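The Lantern Paddle at Droltside

The first thing you notice about a river at night is how loud it is. By day the Flikgate slides past the old mill town of Droltside looking half asleep, all willows and brown water and the odd duck. Put out in a canoe after dark with a candle lantern hooked to the bow, though, and you hear every riffle, every drip off the paddle, every frog with an opinion. I've been on rivers most of my life and I was grinning like a kid before we'd cleared the first bend.

The lantern paddle is Alina Avram's doing. She grew up two streets back from the water and guided on bigger, faster rivers for years before coming home with a trailer of second-hand canoes and an idea she'd been chewing over. "I'd always loved the trip back to camp more than the trip out," she told me while we were dragging boats down to the landing. "Everyone's tired, it's getting dark, and somebody starts talking. I wanted a whole trip made of that."

So that's what she runs. You meet at the landing at 7 p.m., you get a life jacket and a mug, and you drift down to the gravel bar at Olteanu, stopping wherever Alina feels a story coming on. There are usually a few locals aboard who have heard them all before and will happily correct her on the details, which I think is half the fun.

My favourite of the night was the one about the ferry piano. As Alina tells it, a family upstream bought an upright for their daughter and hired the cable ferry to bring it across in the spring high water. The cable let go halfway. Off went the ferry, the piano, the ferryman and the daughter, who was nine and perfectly calm, and who sat down and played until they fetched up on the Olteanu bar. People came out of their houses all along the bank to listen. Depending on who's telling it she played hymns or dance tunes, and there was a lively argument about that between the two canoes behind mine. 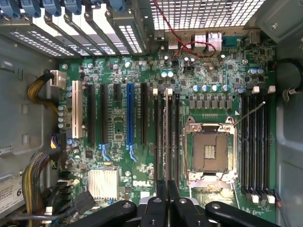

Nelu Toma holds out for hymns. He's the other half of the operation, a retired schoolteacher with a huge laugh and a better memory for dates than anyone I've met, and he paddles sweep at the back of the group. Nelu collects the stories. He started by writing down what his neighbours told him on scraps of paper, then on the backs of old exam booklets, and he now has more than 1000 pages of them in his spare room. Floods, weddings, a moose that spent a winter in the churchyard, a long feud over a weir that neither side could quite explain by the end of it.

"You don't have to believe them," he said, pouring tea on the gravel bar. "You just have to ask who told you, and who told them." He writes that down too, at the top of every page, and if you give him a story he'll mail you a clean copy with your name on it.

We stayed at Olteanu for a good long while. There was a driftwood fire, and potatoes in foil that had gone in before we got there, and a fellow from Lulteck, the next village down, who sang something very long about log drivers and forgot the eighth verse. Everybody on the bar was asked if they had a river story of their own. I hadn't planned to, but I told the one about my grandfather's boots, and it got a bigger laugh than it ever has at home. Nelu had his pencil out before I'd finished!

If you go, dress warmer than you think you need to. The air down on the water is a lot colder than the air in the parking lot, even in July, and I was grateful for the wool toque I'd nearly left in the car. You don't need much experience. The stretch is flat and slow apart from one quick little chute below the mill, and Alina takes that in daylight on the way down. The whole thing runs around 100 minutes on the water, plus however long the fire lasts. Kids are welcome and seem to stay awake for all of it.

The season goes from late May until the first hard frost. In January, when the river's locked up, Nelu hosts readings in his kitchen for anyone who knocks, and the regulars bring their own chairs. I've already asked if he'll have me. He said yes, as long as I come with the name of whoever told my grandfather about the boots.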